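Flondora Drawer Unit 927
Furniture and Fittings Catalog, Small Storage

Item code: 927
Range: Flondora
Category: Low storage, wood finish
Availability: In stock at the Doolan showroom; ordered to the showroom from the Liton warehouse in larger quantities

Overview

The Flondora 927 is a wood-finish drawer unit intended for offices, guest rooms, staff quarters and waiting areas. It is supplied to institutional buyers and to private households on the same terms. The unit is made for storing light household and office supplies, including paper goods, packaged tissues, stationery, small linens and similar articles.

The drawer is open at the top and has a broad, flat bottom panel. The corners of the drawer sides are curved, with no sharp points at the places where a hand or sleeve would pass most often. Buyers who need a unit for heavy tools or machine parts are referred to the Terex utility range, which is listed on a separate page.

Finish

Drawer interiors are supplied in light oak grain. Outer faces are supplied in a darker brown. The two tones are standard for this item and cannot be exchanged for a single tone. Grain direction and depth of color vary from one panel to the next, and such variation is not treated as a defect. Buyers who are matching existing furniture should request a finish sample before placing an order. Samples are sent without charge and need not be returned.

The unit on display at Doolan stands in a room setting with textured walls in pink and red tones and a gray patterned floor. Wall panels, floor covering and metal rails are part of the showroom and are not included in the price.

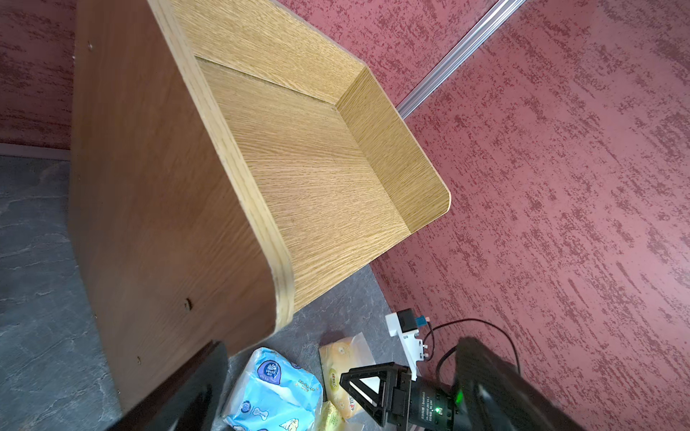
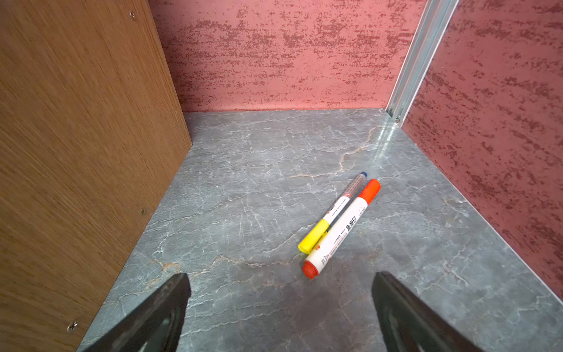

Wood-grain surfaces against the textured walls and gray floor of the room setting.

Dimensions and Weight

Overall height: 87 cm
Minimum clearance required at each side: 2 cm
Maximum load per drawer, evenly distributed: 10 kg

Width and depth depend on the version ordered and are stated on the written quotation. Measurements should be taken at floor level as well as at full height, as older walls are often out of true. Where a baseboard is fitted, the clearance is to be measured from the face of the baseboard.

Assembly

The unit is delivered flat. Screws are supplied in a sealed bag together with printed instructions. A cross-head screwdriver is needed and is not supplied. Power drivers should not be used for the final turns, as overtightening may damage the panel around the screw.

All screws should be started by hand and left slightly loose until the panels have been squared. They may then be tightened in the order given in the instructions. The unit should be assembled on a clean blanket or on the flattened carton to protect the finish.

Two persons are required to raise the assembled unit. It should not be dragged across stone or tile.

Care

Wipe with a soft, slightly damp cloth and dry at once. Do not use abrasive pads, bleach or solvent cleaners. Spilled liquids should be removed promptly, in particular along panel edges. Drawers should be emptied before the unit is moved.

Orders and Delivery

Orders are accepted in writing or at the showroom desk. Institutional buyers should state the item code, the number of units, the delivery address and the name of the department that will receive the goods. Deliveries are made to the ground floor unless other arrangements have been confirmed on the quotation.

Cartons should be inspected on receipt. Damage must be noted on the delivery slip before signature, and the packing kept until the claim has been settled. Returns are accepted for unassembled units in the original carton.

Replacement Parts

Screw packs, drawer bottoms and side panels may be ordered separately. Please quote code 927 and state whether a left or right side panel is required. Parts for units bought before the October catalog revision are held at Liton and require additional time for dispatch.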